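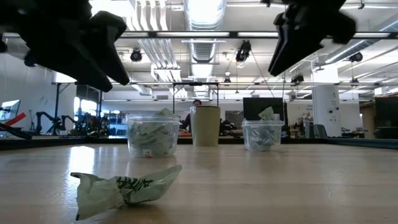

Undholm, June

Gillham Street Neighbors – Minutes of the Thursday Meeting

Called to order at 7 p.m. in the library's back room. Ravindran Rajan chaired. Last month's minutes approved with one fix: the bench goes on Ventura Road, not Ventura Court.

Seed library
Wonderful news to start! The seed library has now lent out 400 packets since spring, and the drawers by the front desk need refilling already. Beans and sunflowers went fastest. Ravindran brought in a jar of marigold seed from his own yard and passed it around. Labels should give the plant name and the year saved, in pencil or marker, so we don't have another mystery squash (though the mystery squash is doing great).

Pollinator strip
The city has said yes to planting the strip along Gillham Street, all the way from the bus stop to the school fence. We clapped. Our budget for it is $3000, and the plant list from Nalteo Nursery came in under that, with bee balm, asters, milkweed and little bluestem. A question came up about watering in July. The school will let us use its outside spigot on weekends, and weekday watering still needs names on the sheet.

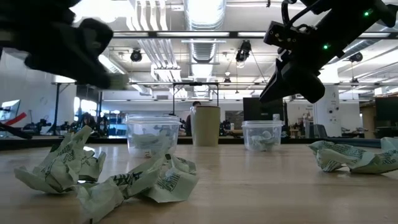

There was a good long talk about the corner nearest the bus stop, where the soil is packed hard and people cut across on foot. Two ideas: stepping stones through the middle, or a low rope edge for the first season. Most of the room liked the stones – kids will love them – and we agreed to price flat stone before the next meeting.

Plant swap
67 people came to the May swap, our best turnout yet. Tomatoes were gone in the first half hour. For the fall swap we'd like a separate table for houseplants and an earlier start. Motion to open at 9 a.m. carried.

Other business
The shed key is back on its hook. The blue wheelbarrow has a flat, and Ravindran will patch it. Anyone with spare nursery pots can leave them behind the shed, stacked by size please.

Adjourned at 8:20 p.m. Next meeting same room, same time. Bring your stone prices!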